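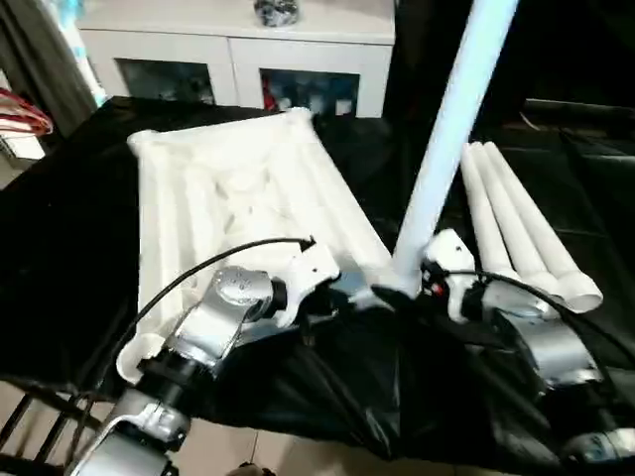
The two arms over the black sheet, with the white tray and the three pipes.

The cable is also a part of the machine
An opinion on how we look after small robot cells
1 July, in our pages for users and maintainers

When people come to see our cell at Zirden, they look first at the grippers. I understand this. The grippers are what moves and what touches the things. I would like them to look at the cables first, and then at the cloth, and only after that at the grippers. In this essay I try to explain why I have come to this opinion, and why I think that many small workshops look after the wrong half of their machine.

Our cell has two arms. They handle light plastic parts: trays, pipes, things with a socket at the end. It is not a big installation and there is no fence with a light curtain like in a car factory. We bought the arms second-hand from a firm called Mudier, and the grippers were made for us by Vlachopoulos, a small workshop which also does brackets for shop fittings. You can see this in the shape of them, I think. They are white, angular and full of small holes, and the holes are very useful, but I will come to this later.

In the first year we followed the maintenance plan which came with the arms. It is a good plan, I do not want to say something else. It tells you when to check the joints and when to look at the brakes. We did everything in it. In the same year the cell stood still for a total of 30 hours which were not planned, and I kept a notebook of the causes. The joints were not in the notebook one single time. What was in the notebook was mostly cable. A plug which had moved a little. A cable which was too short when the wrist turned to the far side, so that the gripper lost its signal for a moment and the program stopped. Once a cable which had lain over the edge of a part and pulled it along.

The plan has one line about cables. It says that they should be inspected for damage. But a cable that is too tight is not damaged on the day when you inspect it. It becomes damaged later, and by then you have already signed the paper.

So we began to treat the cable as a thing that has to be set up, the same as you set up a tool point. Our rule is simple. The cable from the wrist to the gripper must make a free arc, and the arc must be long enough for the worst position of the wrist, not for the usual position. We drive the arm slowly to the worst position with the hand on the stop button, we look, and only then we fix the cable. In the photograph the arc on the left arm goes up and over and comes down by the gripper, along the side of the tray. Some visitors find this untidy. They ask why we do not tie it flat to the arm with cable ties, so that it looks professional. I have seen many cells which look professional in this way, and I have also seen the drawer with the broken cables which belongs to them.

There is a fair argument against me. A free arc can catch on something. This is true, and it happened to us in June with a tall pole that we had stood up among the parts. The arm passed behind it and the cable did not. My answer is that you must then plan the path of the cable as well as the path of the gripper, and that this is work, and that the people who sell cells do not put this work in the offer. For us it cost two afternoons to go through all the programs again. I still find this cheap.

Now the cloth. We cover the work surface with a black sheet, and I have heard every possible opinion about it. White parts on black are easy to find for the eye and for the camera. The cloth is also kind to the parts, and a thin pipe does not roll on it so quickly as on a bare table. But a cloth makes folds, and folds are not in the program. A part that lies on a fold lies a little higher and a little turned. A shiny cloth has also reflections, and every fold brings its own. Our sheet hangs over the front edge, and every time somebody walks close to it, it can move by a centimetre – which is more than the error we allow in the arm.

I am against the solution that many colleagues choose here, which is to make the software more clever. Zestley, who made our first vision program, offered us an extra module for uneven ground, for 3040 euros. Perhaps it is a good module. But a sheet can be pulled flat by hand before the shift, and it can be clamped at the back, and this costs nothing except that somebody must feel responsible for it. In our daily list there are 12 points now, and the cloth is point one. Before it was not on the list at all, because the list was written by people who thought that a machine ends at its last screw.

About the grippers I have less to say than visitors hope. The small holes let us move the mounting of the fingers without drilling, and when we change from trays to pipes this saves roughly a quarter of an hour. We check the screws by hand with a short key. We do not use thread glue on them any more. If a screw comes loose often, I want to know it, and glue hides it from me until the day it is serious.

I know that a larger factory will find these things small. They have energy chains, fixed tables, and a person who does nothing else but maintenance. But most of the new cells which I see are not in such factories. They are in rooms with floor tiles and a glass cabinet, like ours, and they come with a manual that was written for the other kind of room. I would like the makers to come and stay one week in such a room before they write the next manual. They should bring their own short key, ours is always in use.

For those who asked after my last text: we did not change to the longer plugs. The short ones hold better if the arc is right. I will write about the tray programs when they are finished.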